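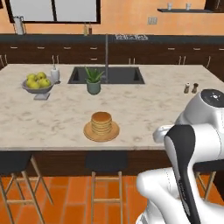

Last modified: February, by R. Soriano

Food and Chemistry, Unit 4: Raising agents

A batter rises when gas is caught inside it and the heat makes the wall around the gas firm. In this unit we look at two sources of gas, baking soda and baking powder. Yeast comes in Unit 5.

Baking soda is sodium hydrogencarbonate. It needs an acid, for example buttermilk, yoghurt or lemon juice. The reaction begins as soon as the two are mixed in liquid, so the batter should not stand longer than 15 minutes.

Baking powder already contains the acid in dry form, and also starch, which keeps it dry. Many kinds are double acting: a part of the gas comes in the bowl and the rest in the pan.

Home task. Mix 100 g flour with the liquid from your sheet. Cook one pancake at once and one after 30 minutes. Measure the height of both with a ruler and write the results in the table. Students who are allergic to egg or milk please write to Arnel Buenaventura for the other sheet.

Reading: chapter 3 of the Nindik course book, only the part on acids.

This site uses cookies to remember your settings. Accept | Decline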